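Home | Features | Food & Garden | Back Issues | Subscribe

The Year I Fell for Other People's Potato Peelings

I should say up front that I was never a compost person. I grew up in a house where everything went in one bag under the sink, the bag went in the can, and the can went to the curb. So it's a little strange that I now plan my mornings around a food scrap route, and stranger still that I pay for the privilege of emptying my bucket into somebody else's bin.

The route is run by an outfit called Clerby, which started picking up kitchen scraps in my part of town last August. You get a bucket with a locking lid, a roll of paper liners and a sheet for the fridge that tells you what can go in. Eggshells, yes. Coffee filters, yes. Those little stickers on the avocados, absolutely not (I have become the sort of person who peels stickers off things before they get anywhere near a cutting board). It costs me 11 dollars a month, and I signed up mostly so I could stop feeling guilty about lettuce.

The first two weeks were a mess! I put the bucket next to the stove, where it got warm, and I put in a whole melon rind without cutting it up, and then I forgot pickup day altogether. If you've never met a bucket like that in person, I can't recommend it. My sister came over and asked if something had died in the wall.

But I got the hang of it. The bucket moved to the bottom shelf of the fridge, I started chopping the big stuff, and I layered in a bit of torn-up egg carton whenever things looked soupy. By the end of the first month my regular trash had shrunk to one sad little bag that hardly seemed worth dragging out. I kept lifting it to check. I told people at work about it, and they were very patient.
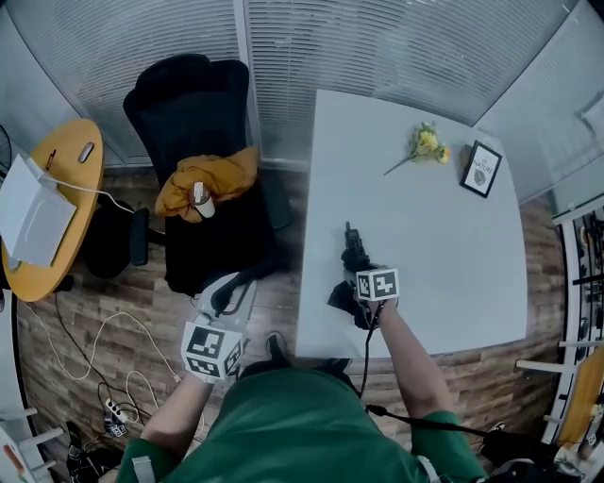 Hands at work, one over a white table and one just to its left.

Naturally I wanted to know where it all went, so I asked if I could ride along. The truck is smaller than you'd think, more of a delivery van with a lift on the back, and we made 28 stops before I'd finished my coffee. Every bucket has its own personality. There's a bakery that puts out nothing but dough ends and orange halves, and it smells wonderful. There's a fish place, and I'll leave it at that.

Everything ends up at the Collado yard, out past the rail line, where the scraps get mixed with wood chips and shredded leaves and piled into long rows. I'd pictured something grim. It was steamy and brown and smelled like the woods after rain, except on the downwind side, where it smelled like a locker room. They let me push a long thermometer into one of the rows and I was thrilled — I mean really thrilled, I took a picture of the dial and sent it to my whole family.

The piles sit and cook, and they get turned, and then they sit some more. After that the stuff goes through a big rotating screen called a Sorkiletti that tumbles out whatever shouldn't be there. I stood beside the reject pile for a good long while. Forks, so many forks. Produce bags by the armload. A baby sock, rubber bands, a garage door opener, and enough of those fruit stickers to paper a bathroom. The crew told me the "compostable" cups are a headache too. Some break down nicely and some come out the far end looking ready for another iced tea, and you can't tell which is which by reading the side. I had been tossing those in with a clear conscience for months, so that was a quiet ride home.

I have some complaints, since I'm here. The sign-up page is a pain, and apartment buildings still can't join unless the landlord agrees, which leaves out half the people I know. The Zarklow Street complex alone has 440 units and not one bucket. A friend who lives there has been freezing her peels in bread bags and handing them to me over dinner, like contraband. I don't mind, but my freezer would like a word.

And the price bugs me. Trash pickup comes with the property taxes, recycling comes with the property taxes, and this one thing comes out of my pocket. I'd love to see the city take it on, even as a trial on a few blocks. I've said so in two letters so far and gotten one very polite reply.

Twice a year members can haul home some of the finished compost, and in spring I filled a couple of tubs and dumped them around my tomatoes. Are the tomatoes better? I have no idea, it's only May and they're up to my knee. They look happy. There's also a squash vine coming up in the middle of the bed that I never planted, and I'm letting it stay to see what kind it is.

28/05/2023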